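Unit 4: Alcohol and seasonal drinking patterns
Handout to accompany the Thursday lecture. Bring it to the seminar.

## 4.1 Terms

**Standard drink (US).** Any serving that contains 14 g of pure ethanol. A 12 oz beer at 5% ABV, a 5 oz glass of wine at 12% and a 1.5 oz shot at 40% all come out close to this value.

**Binge pattern.** Drinking that brings blood alcohol concentration (BAC) to 0.08 g/dL or higher. For a typical adult man this corresponds to five or more drinks in two hours; for a typical adult woman, four or more.

**Occasion.** For the exercises, a continuous period of drinking with no gap longer than 2 hours. Other authors use the calendar day. Check the definition before comparing two papers.

## 4.2 Converting a serving to grams

grams = volume (mL) × ABV × 0.789

The constant is the density of ethanol in g/mL. ABV is entered as a decimal. Worked case, 355 mL of beer at 5%:

355 × 0.05 × 0.789 = 14.0 g

Home pours are the weak point of every diary study. A wine glass filled by eye often holds well over 5 oz, and the drinker still records one glass.
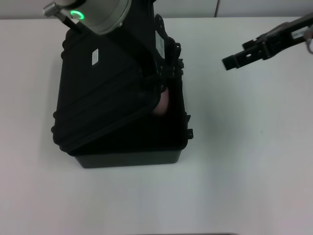

*Black hard-shell case with ribbed lid, partly open.*

## 4.3 Absorption and clearance

Most ethanol is absorbed in the small intestine. Food in the stomach delays emptying, which lowers the peak and moves it later. Clearance by the liver is close to constant over the range we deal with, and the usual planning value is 0.015 g/dL per hour. Coffee, cold showers and exercise do not change it in any useful way.

A person who stops at midnight with a BAC of 0.12 will, on this value, reach zero at 8 a.m. The estimate assumes that absorption is complete at midnight – often a poor assumption after a late round.

## 4.4 The Forville diary set

The seminar uses the Forville diaries: 1076 completed entries, collected over one December and the following April. Points to keep in mind when reading the tables:

- Entries were made the next morning. Recall error grows with the amount consumed, generally toward underreporting.
- Work parties are coded separately from family meals. New Year's Eve has its own code.
- The Prirkarow subsample used a paper form with no field for glass size. Do not pool it with the rest when computing grams.
- Blank days are missing data. Zero must be written as zero.

December entries show more drinking occasions per person, but the tables also allow you to check whether the amount per occasion changes. Treat these as separate questions.
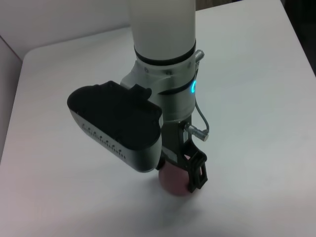 *Small pinkish-red ball on a pale tabletop.*

## 4.5 Exercises

1. Convert a 750 mL bottle of wine at 13% to grams, then to standard drinks.
2. Using table 3, compute mean grams per occasion for December and April. Leave out Prirkarow.
3. Repeat with the calendar day as the unit. Report the direction of the change and state which entries cause it.
4. A diarist records "two glasses of punch." List the values you would need before this can be converted.

Show units at every step. Round only the final value, to one decimal place.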